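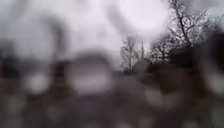
Prondoterの屋外走行キットは、手持ちの台車ロボットに後から載せられますか。

載せられます。天板にレールを固定する場所があり、電源を取り出せる台車であれば、車体側の加工なしで組めました。速度指令の受け口がない古い台車だけは、別売の変換基板が必要です。

件名: Re: [屋外移動ロボット] Prondoterキットを借りた方いますか

みなさま

先月から貸出機を使っている者です。ちょうど書きたくてうずうずしていたところへ質問が流れてきたので、喜んで返信します。要点だけ先に欲しい方もいると思い、いちばん多そうな疑問への答えを頭に置きました。ここからは長いです、すみません！

> はじめて投稿します。校内の資材運びに使っている台車型ロボットを、
> 建物の外でも走らせたいと考えています。HomusのProndoterキットが
> 候補なのですが、カタログを読んでもわからないことが多く、
> 実際に触った方の感想をうかがえれば助かります。
>
> 知りたいのは次のあたりです。
> ・組み付けにかかる手間
> ・地図作りは素人でもできるか
> ・天気の悪い日のカメラの様子
> ・サポートの返事は早いか
>
> うちは専任の担当がおらず、授業の合間に面倒を見る形になります。
> あまり手のかかるものだと続かないのが心配です。

うちも似たような体制です。ロボットだけを見ている人はいなくて、手の空いた人が充電して、手の空いた人が走らせています。なので「手がかからないか」という目で見ていただける感想になると思います。

> ・組み付けにかかる手間

ここがまず楽しかったです。箱を開けると、カメラと計算機が一体になった本体、レール、電源ケーブル、非常停止の子機、それに紙の手順書が入っています。この手順書がよくできていて、ねじの頭の絵が原寸で印刷してあるんですよ。ねじを紙の上に置いて、合っていれば次へ進む、というやり方です。目がしょぼしょぼする夕方の作業には本当にありがたかったです。

レールを締めて、本体をはめて、ケーブルを挿すまでは40分でした。ただし、そのあとカメラの向きを合わせる作業があって、こちらは初回だけやけに時間を食いました。画面に出る水平線と印を重ねるのですが、床が少し傾いた倉庫でやったのが敗因です。駐車場の平らなところに出したら、すんなり終わりました。平らな場所を先に探しておくのをおすすめします。

重さは354グラム増えました（付属のレールと本体を合わせて、うちのはかりで量った値です）。うちの台車では走りの違いを感じません。小型の台車だと重心が変わるかもしれないので、そこは実機で見てください。

> ・地図作りは素人でもできるか

できると思います。付属ソフトの名前がLiという短いもので、検索しても全然出てこないのが玉にきずですが、中身はとても素直です。走らせたい道を手押しで一周すると、画面に道筋の線が引かれていきます。一周して出発点に戻ると線の端と端がつながって、色が変わる。この瞬間がうれしくて、必要もないのに何周か押してしまいました。

線がつながらないときは、同じところをもう一度押せば足りることがほとんどです。うまくいかなかったのは、両側が同じ形の生け垣だけ、という細い道でした。どこまで進んだのか、ソフトのほうで迷ってしまうようです。途中に看板を置いてやり直したら通りました。その看板は今も置きっぱなしで、通る人に「何の案内ですか」と聞かれます。

つなげた道はこれまでで1,000メートルを超えました。区間ごとに名前を付けて保存できるので、「正門から倉庫」「倉庫から裏門」のように分けておくと、工事で一か所が通れなくなっても全部を取り直さずに済みます。これは最初に長い一本で作ってしまって、あとから切り分けるのに泣いた経験から言っています。

> ・天気の悪い日のカメラの様子

いちばん語りたい項目です。冒頭に付けた画像くらいになると、右上の大きな木の枝は細かいところまで出ているのに、水滴が重なった下のほうは形がすっかり溶けています。地面も、暗い灰色と茶色のまだらにしか見えません。

感心したのは、Liがこういう映りを区画ごとに採点する機能を持っていることです。画面を格子に区切って、使える区画だけを位置合わせに回し、残りは捨てます。使える区画が足りなくなれば速度を落とし、さらに減れば止まって通知を出す。どこで落とすか、どこで止めるかの境目は設定でいじれます。初期値はかなり慎重で、うちではそのまま使っています。

境目をゆるめて試したこともあるのですが、車体がじわじわ道の端に寄っていくのが見えて、すぐ戻しました。非常停止の子機を握ったまま横を歩いていたので事なきを得ました。設定をいじる日は、必ず誰かが子機を持って付き添うのがよいです。

不満も書いておきます。レンズの前の窓を自動で拭く仕組みはありません。はっ水の交換フィルムが付いてきますが、貼るときにほこりを噛みやすく、うちでは2枚むだにしました。別売でいいので小さなワイパーか送風の口を出してほしい、と要望は送ってあります。いまは柔らかい布を車体の横に下げておいて、止まっていたら拭く、という原始的な運用です。

それから、止まったときの通知に画像が付くのですが、夜は通知音が大きすぎます。音量の設定は本体側ではなく、Liの「連絡」という項目の奥にあります。見つけるまでずいぶん探したので、ここに書いておきますね。

> ・サポートの返事は早いか

うちの窓口は代理店のArwoodです。平日の午前に送ったものは、その日の夕方までに返事が来ています。ありがたいのは、ログの一式を送ると「この区間のこの曲がり角で特徴が足りていません」というところまで具体的に書いてくれることです。先ほどの生け垣の件も、看板を置くという案はArwoodからもらいました。

逆に、台車側の不具合が混ざると歯切れが悪くなります。当たり前といえば当たり前で、キットの外のことまでは見られないとのことでした。問い合わせる前に、キットを外した状態でまっすぐ走るかを確かめておくと話が早いです。うちは一度、片側のタイヤの空気が抜けていただけ、という恥ずかしい問い合わせをしました……。

> あまり手のかかるものだと続かないのが心配です。

日々の手間は、充電、窓を拭く、走る前に子機の電池を見る、くらいです。月に一度、カメラの向きの確認をするようにと手順書にあって、これは慣れればお茶を淹れている間に終わります。更新プログラムは勝手には入らず、こちらが押したときだけ入るので、授業の前に挙動が変わって慌てることもありません。個人的には、ここがかなり気に入っています。

向いていないかなと思うのは、毎日決まった時刻に必ず着かなければならない用途です。止まるべきときにきちんと止まる作りなので、雨の日は到着が読めません。急がない荷物や、見回りのようなものなら相性はよいはずです。資材運びとのことなので、何をいつまでに運びたいのかを書き出してみて、遅れても困らないものから始めるのはどうでしょう。

貸出の申し込みはArwoodの窓口で受けてもらえます。料金や期間はこちらが借りたときと変わっているかもしれないので、直接聞いてみてください。申し込むときに台車の型番と、天板の写真を真上と横から撮って添えると、レールの長さを合わせて送ってくれます。うちは最初それをせず、長いほうが届いて交換になりました。

手順書に書き込んだメモと、Liの設定を書き出したファイルは共有できます。欲しい方はこのリスト宛てに返信してください。古い台車につなぐ変換基板を使っている方がいたら、ぜひ様子を教えてほしいです。倉庫にもう一台、載せたくてたまらない台車が眠っているので！

それから、雪の中で走らせた方はいませんか。うちの地域ではめったに積もらず、試しようがありません。白い地面で区画の採点がどうなるのか、とても気になっています。

屋外機材の当番より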